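Go-playing arm drags stones off the intersection when it lets go

posted by grorum_bench, 2025-04-07

Building a Go player in a shared workshop. Two arms, one has a two-finger gripper, other one isn't used yet. Placing works maybe half the time. Gripper comes down over the point, opens, and the stone slides off toward whichever finger lets go last. Picking from the bowl is OK-ish, sometimes grabs two.

Tried slowing the open speed, no change. Board is a thin mat so there's not much grip under it. Release height is whatever I eyeballed when I taught the first corner. 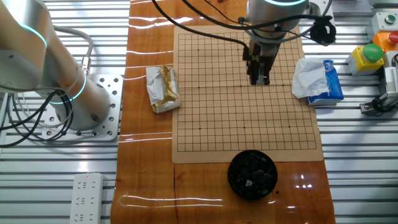
Setup between runs, 19x19 mat, black stones in the bowl below it.

Table is varnished and shiny, which also messes with my camera detection but thats a separate problem. Mostly want to know -- is this fingers, height, or calibration? Don't want to buy suction if I can avoid it.

Hubmann

Height first. You taught one corner and you're trusting the table to be flat across the whole board, and old wood never is. Teach all four corners plus the center, fit a plane, use that for z. Mine was off by more than half a stone at the far side.

Then open only a little. Full stroke is pointless, you just need enough to clear the stone, back off straight up, THEN open the rest. Check the fingers are centered too. If one touches first on closing it'll touch last on opening, same slide you're describing.

Tape the mat down if it isnt already. Mine crept over a long game and I spent an evening blaming the code.

clisano_44

get suction. fingers are wrong for go stones

Curkum

Suction is nice but you can live without it. Thin silicone pads on the fingertips fixed most of mine, ran 443 placements after that with a handful of bad ones. Before pads I couldn't finish an opening.

For the double grabs, don't pick from a heap. I made a little ramp that feeds one stone to a fixed spot. Ugly, works. Still on the first version since June.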